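An Afternoon at the Grolteck Open Day

May 10, 2022

I went to the Grolteck open day mostly because Aidan Doherty had a spare pass and because I wanted to see the arm they call Miranda do something other than wave. I have been to enough of these to know the routine. There's a lobby with coffee, a short film with piano music, and then a demo that lasts less time than the film did.

The film promised "a helping hand in every home." The demo was one robot hand and a counter.

The task, as our guide explained it, was moving the kind of stuff you'd find next to a bathroom sink. Pick up a cup, put it down somewhere else, leave the other thing alone. We stood behind a rope and watched on two screens, one fed from the wrist and the other from a fixed camera by the counter. I'll give them credit for the wrist view. Most companies keep that one to themselves, and you learn a lot more from it than from the glossy side angle.

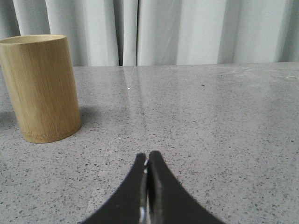

Bamboo and speckled gray stone, from the wrist camera and then from the fixed one.

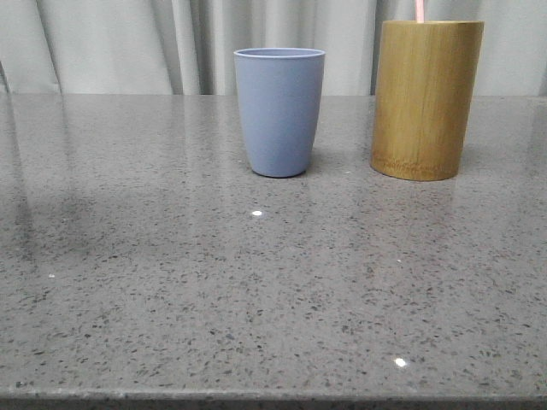
What I liked

The stone is shiny. I had expected a nice dull mat, the kind that makes everything easy for the cameras, so a polished counter with glare on it counts as a small act of courage. The arm was also quieter than the Sturnetti one I saw last August, which sounded like a coffee grinder.

What I didn't

It was slow. I timed one pick and place at around 60 seconds, and a good part of that was the fingers hanging in the air while the software made up its mind. Out of 8 attempts I would call 6 clean. The guide called them all "successful within tolerance," and when Aidan asked what the tolerance was, we got a smile and the name of a white paper.

Then there's the counter itself. My bathroom has a wet toothbrush, a razor, a tube with no cap and a towel falling into the sink. Show me Miranda in there and I'll clap. A cup and a bamboo container with plenty of clear stone to work on is a fine place to start — I just don't think it supports the word "home" in the film.

I asked whether they'd try it with the lights down, or with something from the audience. Not today, apparently. The Drastero people said the same thing at their event, almost word for word.

Aidan thinks I'm too hard on them and that it'll be in stores in three years. We have a lunch riding on it.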